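Indcombe's countertop open day: plenty of marble, most of it printed 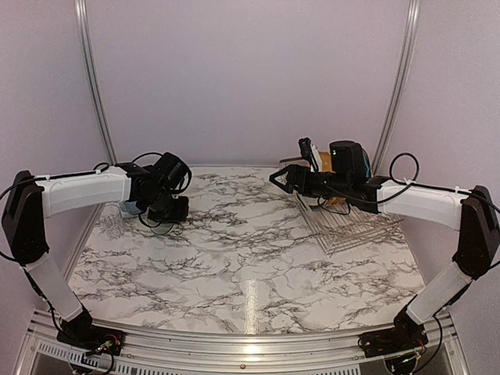
A white marble pattern with gray and black veining.

I went to the Flanagan open day on Tuesday, March 29, 2022, because my kitchen counters are shot and the flyer promised "real stone looks at honest prices." Looks was the word to watch.

The showroom is out past the rail yard in Indcombe, in a building that used to sell carpet and still smells a little like it. Doors opened at 9. There was coffee, a raffle for a sink, and a greeter who wanted my email address before I had my coat off. I gave her an old one.

Most of the floor went to a printed line called Riva. From six feet back it's convincing. Up close I found the same forked vein on two neighboring panels, and once I'd seen it I kept seeing it. Kieran Fitzgerald, who ran the tour, told us the pattern "almost never" repeats in a normal kitchen. I asked how long a run you get before it does. He said he'd have to check with the factory and moved us along to edge profiles.

The heat demonstration was a pan set down on a sample for maybe a minute. I'd have liked to see ten minutes, or a cast iron skillet straight off the burner. We were told the surface is "highly resistant," and the warranty sheet, which I read in the parking lot, says to use a trivet at all times. It also leaves out seams, and seams are where my current counters failed.

Real stone was in the back under worse lighting. The one I liked was called Ornach, a dark gray with a rough finish, priced at $1410 for a piece that would cover my short wall and not much else. Abla Masri at the cutting desk was the best part of the visit. She told me flat out that I'd have to reseal it, that lemon juice would leave a mark, and that the quote didn't include the sink cutout. Nothing on the price tag said so.

There was a 30 percent discount if you signed that day. I asked what the price had been in November and got a shrug.

I took home 2 Riva samples and a brochure. One has been next to the stove since then with a coffee ring on it. I'm getting another quote before I call them back.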